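Guest Questions: Turico Short Stays

Answers to what guests ask us most before and during a stay. If yours isn't covered, write to the desk and Eldana Shiferaw or Kenneth Espiritu will get back to you, usually the same day.

BOOKING AND ARRIVAL

What time can I check in?

Check-in starts at 4 p.m. The door code is sent by text at noon on the day you arrive. If the unit is ready early, we will text you again.

Can I leave my bags before check-in?

You can leave them at the Seyoum building, ground floor, from 9 a.m. Bags are tagged at the desk and kept in a locked room. Bring the name the booking is under.

How much is the deposit?

The deposit is $100 for all one-bedroom units and is held on your card, not charged. The hold is released after checkout inspection. Your bank may take a few days to show this.

Do you take monthly stays?

We take monthly stays at Skiron only, from September through June. The rate is quoted by the desk and does not appear on the booking calendar.

DURING YOUR STAY

How do I clean the floors?

You don't need to do more than wipe up spills. Use a damp cloth on tile and stone. Please keep vinegar, lemon and bathroom sprays off stone, as acid leaves dull marks that have to be polished out.

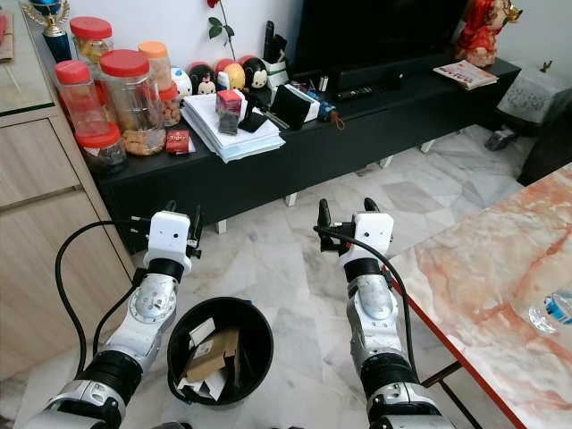 Where does the trash go?

Tie the bag and take it to the bins behind the building. Regular trash goes in the gray bins and recycling in the green ones. Pickup is Tuesday morning, so the bins may be full on Monday night. Spare bags are under the kitchen sink.

Is there a quiet time?

Quiet hours run from 10 p.m. to 8 a.m. in every building. The courtyard at Silus closes at 9 p.m. and the gate locks by itself. Your door code will still open the street entrance.

The Wi-Fi stopped working. What should I do?

Unplug the router, wait a minute and plug it back in. It needs a few minutes to come up. If the light is still red after that, text the desk with your unit number. The network name and password are on the card by the front door.

Can I have visitors?

Daytime visitors are fine. Anyone staying overnight has to be on the booking, including children. The maximum for each unit is on your confirmation.

WATER AND KITCHEN

Can I drink the tap water?

Yes. All three buildings are on city water. If you have been out of the unit for a full day, run the cold tap for a minute before filling a glass. Use the cold tap for drinking and cooking. 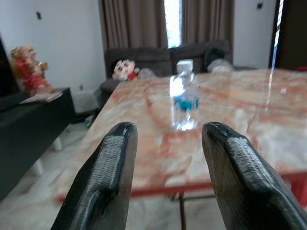
A small bottle of water with a blue label.

Do you supply coffee and cooking oil?

Each unit has salt, pepper, a small bottle of oil and enough coffee for the first morning. We don't refill these. The closest grocery store to Skiron and Silus is listed in your arrival text.

CHECKOUT

What do I need to do before I leave?

Be out by 11 a.m., put used towels in the tub, start the dishwasher and close the windows. You can leave the beds as they are.

I left something behind. Can you send it?

Write to Kenneth with your unit number and what the item is. Unit 41 at Silus has a wall safe, so please check it twice before you go. We hold found items for a month and mail them at the guest's cost. Food and open toiletries are thrown out.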